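Die Hand ist weiter als der Haushalt
Ein Standpunkt zur Hausarbeit durch Maschinen
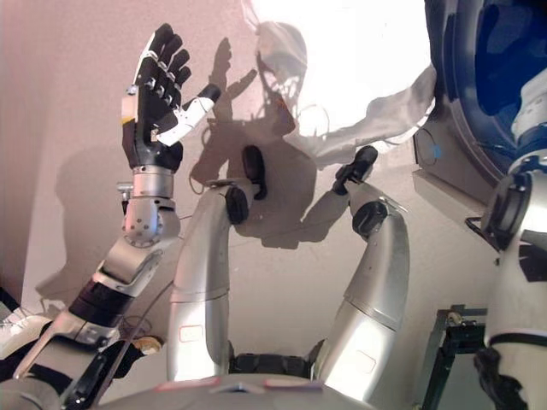

Wer heute über Haushaltsroboter spricht, spricht meist über Termine. Der Hersteller Jutton stellt sein Modell Tola für den kommenden Juni in Aussicht, der Wettbewerber Prollgate will noch davor liefern. Aus Sicht der Träger von Pflege- und Wohneinrichtungen ist diese Debatte verfrüht. An der Mechanik liegt es kaum noch: Vier Finger mit einzelnen Gelenken und ein abgespreizter Daumen, das entspricht im Aufbau weitgehend dem, womit Menschen Hemden falten und Töpfe spülen. Was fehlt, ist die Verlässlichkeit im Umgang mit Dingen, die nachgeben, rutschen oder schlicht anders liegen als am Vortag.

Die Wäscherei Kadrić hat dies in einem Versuch erfasst. Von 136 Handtüchern wurden 90 ohne Eingriff gefaltet, für die übrigen musste Personal hinzutreten. In der Fertigung mag man eine solche Quote durch Vorrichtungen verbessern - in einer Wohnküche ist das nicht möglich. Dort steht jede Tasse, wo jemand sie abgestellt hat.

Hinzu kommt die Frage der Aufsicht. Ein Gerät, das etwa 6 Minuten für eine Aufgabe benötigt und dabei beobachtet werden muss, entlastet niemanden. Es verlagert die Arbeit vom Spülbecken an den Bildschirm. Förderanträge, die mit eingesparten Stunden rechnen, sollten diesen Aufwand ausweisen.

Wir sprechen uns daher für begrenzte Erprobungen mit offengelegten Fehlerquoten aus. Auf dem Shopfloor, bei gleichbleibenden Teilen und fester Beleuchtung, ist der Einsatz schon heute vertretbar. Für private Haushalte empfehlen wir, vorerst keine Anschaffungen einzuplanen.

Stand: 21. August 2025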